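Week 4: Paper, from pulp to carrier bag
Materials for Everyday Packaging, evening group

Right, last week we finished on glass and I ran over by a mile, so I never got to the bit about paper that I'd promised. I've moved it all into this week. If you missed the glass session the notes are in the folder, but you don't need them for this one.

Let's start with fibre, as everything else hangs off it. Paper is a mat of plant fibres that have been soaked, beaten, drained and dried. Softwoods such as pine and spruce give you long fibres, and long fibres tangle well and make a sheet that's hard to tear. Hardwoods such as birch give short ones, which pack together neatly and make a smoother surface (lovely for printing, not so lovely for carrying potatoes). Most mills blend the two and fiddle with the mix until they get what the customer asked for.

Then there's how you get the fibres out of the wood. You can grind it, which is cheap and uses nearly the whole log, but leaves the lignin in. Lignin is the stuff that turns an old newspaper yellow on the windowsill. Or you can cook the chips with chemicals and dissolve most of it away. The kraft process is the one to know here. Kraft is the German word for strength, and unbleached kraft keeps that brown colour we all think of as "natural", though there's a fair bit of chemistry behind it!

Grain direction next. On the machine, the fibres tend to line up with the way the web is travelling, so a sheet tears more cleanly one way than the other. Try it with the strips I hand out on Tuesday. Tear one lengthwise, tear one across, and write down which edge came out ragged. I do this every year and somebody always swears their strips are faulty.

Weight is given in grams per square metre, or gsm. Office paper is often 80, and once you get up to 200 or so you're into what most people would call card. Weight isn't the same as thickness, mind. A heavily pressed sheet can be heavier and thinner than a fluffy one, so please measure both in your coursework.

Handles are where I get carried away, so I'll keep it short. Flat tape handles are folded strips glued on the inside. Twisted ones are made from paper wound into a cord, and they're usually glued into a small patch which is then stuck to the bag, so the load spreads over the patch and doesn't all pull at one point.

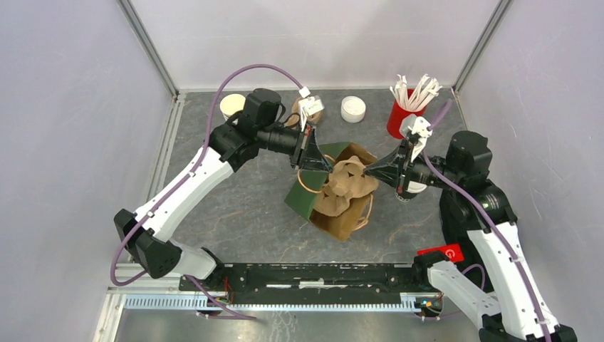

Why does a paper bag lose so much strength when it gets wet?
The fibres are held to each other largely by hydrogen bonds, and water gets in between them and loosens those bonds. Mills can add wet-strength resins to slow this down, but they make the paper harder to pulp again later.

For the coursework, pick two papers from the sample box (the Jeka and Clanum sheets are the easiest to compare, the Ginting one is a pig to cut straight). Cut 30 strips from each, half along the grain and half across, and test them dry first. Keep the offcuts, you'll want them for the recycling session in June. Label everything in pencil, please, ink runs when we get to the soaking.

Reading: chapter three of the course pack, and the two pages on sizing if you've got the energy.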